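**Re: Stustari draft rules for hand-held gripper demos**

**gridlock_r** · 8/22/25
Rule 4 says every take starts with the organizer lid open. Who checks? We logged 182 takes at Jurkmont and I'd trust 156.

**mopboard**
Open lid is fine by me. Glare off the inside of it is my gripe, and the draft skips lighting completely.

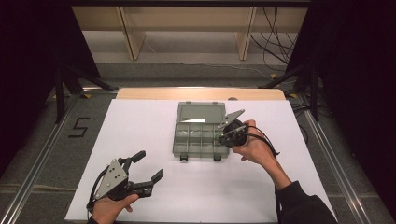

### Replies, page 2

**tapemeasure**
Disagree. Lighting rules are how you end up with 1000 takes that only work in one room. Leave the glare in.

**gridlock_r**
Leave it in, sure, but write it down. Hartley's sheet has a box for it.

**mopboard**
A box people tick without looking. And why does rule 7 want over 700 takes before any review? Imwood reviews the first day's work.

**tapemeasure**
Rule 7 is bad, agreed. Still no on lighting.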